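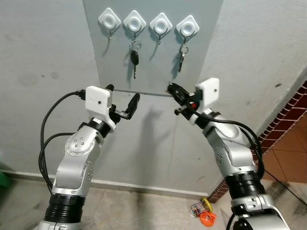 I have lost my house keys more times than I would care to admit to my mother, and I have been meaning to write about it for ages. We moved to Vuststead in February, into a terraced house with two locks on the front door, one on the back, one on the side gate and a shed that came with a padlock but no key at all (I am still working on that one). Within a fortnight I had locked myself out twice, the second time in my slippers, holding the food waste.

I blame my upbringing a little. In the house where I grew up the back door was never locked while anyone was awake, and the only key I remember was an enormous iron thing that lived under a geranium. Everyone in the street knew about the geranium. The milkman knew. When I went off to rent my first room and was handed a key of my own I felt terribly grown up, and I had lost it by teatime.

Anyway, a new house seemed a good moment to turn over a new leaf. My first idea was a bowl. Everybody recommends a bowl by the door, and I found a lovely blue one in the Flirkum charity shop and put it on the windowsill in the hall. For a week it was marvellous. Then somebody put a receipt in it, and then came the batteries that may or may not be flat, and half a packet of sweet pea seeds, and a button. By Easter I was tipping the whole lot out on the doormat every morning to find the keys, which were usually in my coat.

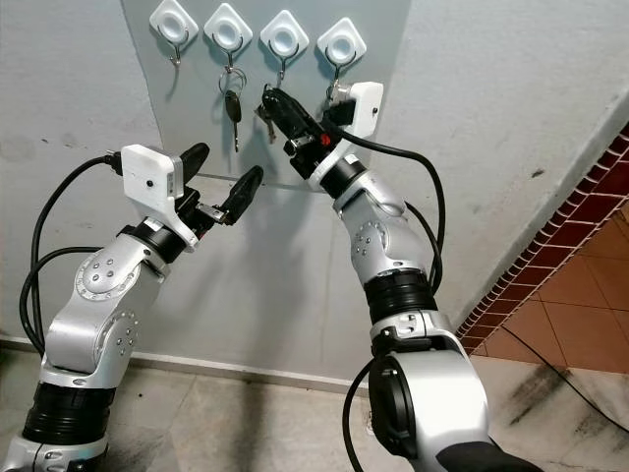
So the bowl has gone to the kitchen, where it is very happy holding lemons, and I have gone over to hooks. I was wary of them at first. Our hall walls are the old crumbly sort, and when I tried to put up a mirror the drill went in like a spoon into custard. I settled on the stick-on kind in the end – wiped the paintwork, pressed each one down and counted slowly under my breath, then left them alone overnight before hanging anything up. I did get up once to check on them.

One hook each, that's our rule. Mine is nearest the door because I am the one who forgets. The spare set has its own hook as well, and I've tied a bit of green wool round it so that nobody walks off with it by mistake. The gate key is on with the spares for now, though I keep thinking it ought to live by the back door, and every time I think so I am at the front door with my hands full.

I also had a good sort through the old keys, which I had been carrying from house to house in a toffee tin. What a job! There was one for a bicycle lock (bicycle long gone), one for my desk at Heinonen, where I haven't worked for years, and a tiny brass one that I'm fairly sure belongs to a diary. I tried the lot in the shed padlock with no luck. I spread them out, gave them paper labels, and threw hardly any of them away, if I'm truthful.

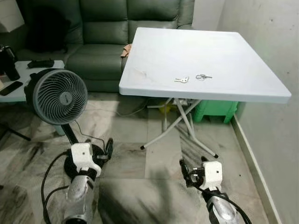 My neighbour thinks I should leave a set with her, and I think she's right. It is a nice thing, isn't it, handing someone your key? I had hers before I had mine cut, as she wanted her tomatoes watered, and I hung it up with such care that I went back to look at it before bed.

If you have a key like that diary one, do tell me what you've done with it. And if anyone knows how to get an old padlock off a shed without hurting the door, please leave me a comment – the lawnmower is in there, and the grass is up to my knees.

Posted 17 June 2021

We use cookies to remember your preferences and see which posts are being read. By carrying on you agree to this. Accept | Manage settings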